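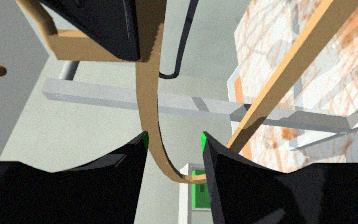
Will they still want us on the early shift, one of the pressers asked at smoko, before I'd even put my mug down. Fair question! I said yes as far as I know, but the first 40 minutes of it will look pretty different, and she said if it means her thumbs stop aching by lunch she'll bake the thing a cake.

So, April diary, day I got properly excited about hangers. Bostora wants the hanger sorting at Brallerness handed over to a pair of arms, and for now it's all in simulation on the Pivis screen in the back office. I stayed glued to it right through my break. Hangers are horrible little objects to pick up (ask anyone who's pulled 40 of them out of a tangled tub at 4 in the morning) and I've never thought of that as a skill until I watched the programmers fret over where to grab one. They wanted to know which part I go for. I had to shut my eyes and do it in the air! 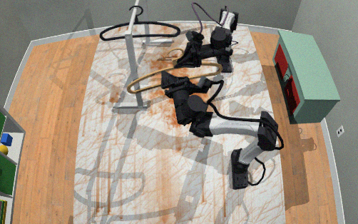

Both arms at the tan hanger, black one on the rack.

We've named the job Fang, after the pointy fingers. There are 6 of us on earlies and we've each been promised time on the screen, then training to set it up and clear jams once there's a real one on the floor. Two of the crew are dead keen, one reckons she'd sooner stay on the press, and the supervisor says that's fine. I want the rosters in writing, mind you, and I'll ask for that at the next toolbox talk.

Must remember to tell them about the bent hooks. They always catch on the neighbour.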